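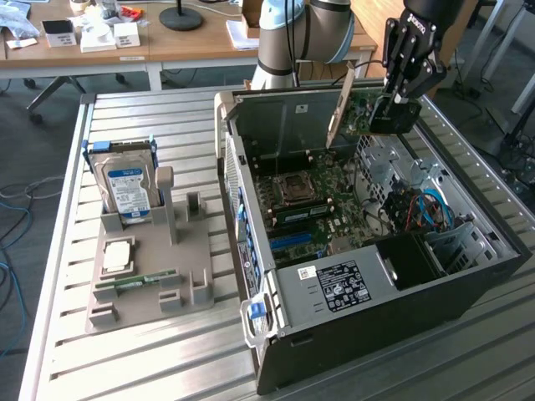
Arnness Publishes Results of Hand-Guided Teaching Trial on Computer Disassembly

Company says showing a robot a job works for some steps, falls short on others, and costs more operator time than buyers are usually told

BRULINDEN -- Arnness, which sets up robot cells for electronics recyclers, today released the results of a trial in which people taught robot arms to take apart and refill desktop computers, either by moving the arm by hand or by driving it with a remote controller. The company is publishing all of the results, including the ones it does not like.

The trial used 521 demonstrations recorded at the Arnness workshop in Brulinden. Operators guided an arm through jobs such as lifting an expansion card out of its slot, seating a memory module, and moving a processor between its socket and a parts fixture. Recordings were then used to train the arm to repeat each job without a person holding or steering it.

"There is a lot of talk about how anyone can teach a robot in an afternoon," said Trinidad Garrido, who ran the trial. "I would like to meet the person who did it in an afternoon. Our people needed most of a week before their recordings were worth keeping, and these are people who take computers apart for a living."

Expansion cards gave the most encouraging result. After training, the arm removed them often enough that Arnness is willing to try the job at a customer site under supervision. Processors did not get that far. The trained arm could pick one up from its pocket in the fixture, but it was unreliable when lowering the part into the socket, and Arnness stopped the runs because it was damaging parts.

Memory modules fell in between. The arm learned the approach well and the final push badly. Garrido puts this down to how the job was shown. An operator with a hand on the arm feels the module seat and eases off. An operator on the remote controller has to judge the same moment by eye, and the recordings show a good deal of hesitation right where the robot most needs a clear example.

Hand guiding produced smoother recordings overall, but it has problems of its own. The operator's hands and forearms get into the camera view, and the robot later has to work from pictures with no hands in them. Remote control avoids this and was slower for every operator who tried it.

Of the 521 demonstrations, 29 were thrown out before training. Most of those were dropped parts or cases that shifted on the table partway through. Arnness left in the clumsy but successful attempts, a choice that divided the team and that the report discusses at length.

Ximena Ojeda, who manages the intake floor at the recycler Isulville and reviewed the report before release, said she remains unconvinced.

"They used 3 models of computer. I get more than that on one pallet, and half of them have a bent bracket or a missing screw," Ojeda said. "The parts go into a nice fixture with a place for everything. My parts go into a bin. I think the work is fair and I'm glad they wrote down what went wrong, but I am not moving anyone off my line because of it."

Arnness agrees with much of that. The report states that none of the trained jobs carried over to a computer model that was left out of the recordings, and that moving the case a short distance from its usual position was enough to cause failures. It also declines to give a payback period. The company said it has seen such figures in sales material for similar systems and could not reproduce the reasoning behind them.

A second round of the trial is planned for December with 2 changes. Operators on the remote controller will get force feedback, and cases will be placed at a different angle for each recording. The processor job will be dropped unless the force feedback makes a clear difference in early runs.

The full report, including failure logs for each job, is available on request from the Arnness workshop. Recyclers who want to send in their own machines for the December round should contact the workshop first, as storage space is limited. Arnness will not accept laptops.

About Arnness

Arnness builds and maintains robot cells for sorting and taking apart used electronics. It is based in Brulinden.

Press contact: Trinidad Garrido, Arnness, Brulinden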